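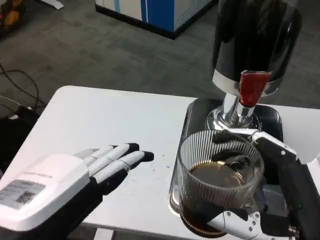 Do you need to cut weight for a first amateur kickboxing match? Most people are better off entering at the weight they wake up at, and that is what I tell anyone at the gym who asks me now.

I had my first match at the Moulin in July and I did cut for it. I've been meaning to write it up for a while. It isn't much of a story, but when I was looking for information beforehand I mostly found articles about professionals, and very little of it applied to a 34-year-old with a desk job.

Oct 29, 2022

I train at Jirach, in Indwood. It's a small gym with one ring and a row of bags along the back wall. I had been going for two years before my coach asked if I wanted a match. I said yes right away and then worried about it for a week.

The first thing they ask you is your weight. I was walking around at 84 kilos. My coach said there was someone from the Nuvside gym looking for a match at 80, same experience as me, none. If I wanted to stay where I was, he would have to keep looking and it might not come together for this show. I said 80 was fine. I had five weeks and it didn't sound like a lot.

The first three weeks were easy. I stopped eating after dinner, dropped soda, and quit finishing my kids' plates. That took me to 82 without feeling it at all. My running got a little better too. I was doing 400 meter repeats at the high school track twice a week, and those were going well enough that I got confident.

Then it stopped. I sat at 82 for most of the fourth week. I would weigh myself in the morning, at lunch and at night, and write it on the calendar in the kitchen, which my wife asked me to stop doing. What I should have done was call my coach and ask if the other gym would take the match at 82. I found out afterward that they would have. Their guy was having the same trouble.

What I did was cut my food down to very little and skip water the last day. I'm not going to list out what I ate, as I don't want anyone copying it. I had a headache by the afternoon and I was short with everybody. I slept maybe four hours. At weigh-in the next morning I was a little under 80, and I felt proud of that for as long as it took to get dressed.

Weigh-in was the same day as the matches. That is the part I hadn't thought through. The professionals you read about usually step on the scale the day before and have a whole night to eat and drink. I had from ten in the morning until whenever they called us, and we were the fourth match. I drank water and ate rice and a banana, and then felt too full and too nervous to eat anything else. There was a doctor who took my blood pressure and looked in my eyes with a light and asked me if I had been sick lately. I said no. I suppose that was true.

The Moulin is an old dance hall with a balcony on three sides. They announced the attendance as 1,138, and it was loud. I had been to shows there before, but always upstairs. From the floor it's a different place. You can't pick out what your corner is saying. I heard my coach clearly exactly once, and what he said was "hands."

The match was three rounds, ninety seconds each. I thought the first one went fine. I landed a good low kick early and he didn't seem to like it, so I kept throwing it. In the second I went to throw the same kick and my leg just came up slowly. It didn't hurt. There was nothing in it. I've been tired in sparring plenty of times and this was something else. He started walking me down and I held on a lot, and the referee warned me for that.

I don't remember much of the third round. I've seen the video. I'm standing flat-footed with my back near the ropes and getting hit with jabs that I would normally see coming. He wasn't doing anything fancy. To be fair to him, he had cut the same weight and he looked a lot better than I did at the end, so I can't put the whole thing on the scale. He won the decision, all three judges, and he deserved it. We talked for a few minutes by the locker room afterward and he was very nice about it.

I felt bad for three days after that, and I don't mean sad. I was sore and thirsty and couldn't concentrate at work. By the following week I was back at 83 and a half.

Some things I would do differently:

Ask about the weight before agreeing to it. At this level the two coaches usually just talk on the phone and settle on something. A kilo either way is normal. I was acting like it was a contract.

Find out when the weigh-in is. If it's the same day, plan on fighting at whatever you weigh when you've eaten properly and slept.

Spend the last week on rest. I spent mine thinking about food, and I skipped two sparring sessions for lack of energy. Those would have done me more good than the two kilos.

Tell your coach how it's going. Mine was annoyed with me when I finally told him about the water, and he had a right to be. He doesn't let his amateurs do that. I knew it, and I kept quiet about it.

I'm planning on another match in the spring if one comes up. I told him 84, and if there's no one at 84 I'll wait for the next show. I'm also working on my jab, which I've watched on video enough times now to know it comes back low.

Next post will probably be about shin guards. I bought a pair that I don't like.

Comments

lowkick_larder: Same-day weigh-ins got me too. I cut for a morning weigh-in and had to sit around until nine at night. Felt like I was fighting in a swimming pool. Good write-up.

Anonymous: I was at the Moulin that night, up in the balcony. You looked better than you think in the first round. The low kicks were landing.

indwood_bagwork: What are you doing for strength work, if any? I'm about your size and can't decide if I should be lifting while I train for a match.

Author: Just squats and rows once a week, nothing heavy. I stop two weeks out.

Anonymous: Which shin guards? I'm about to order some.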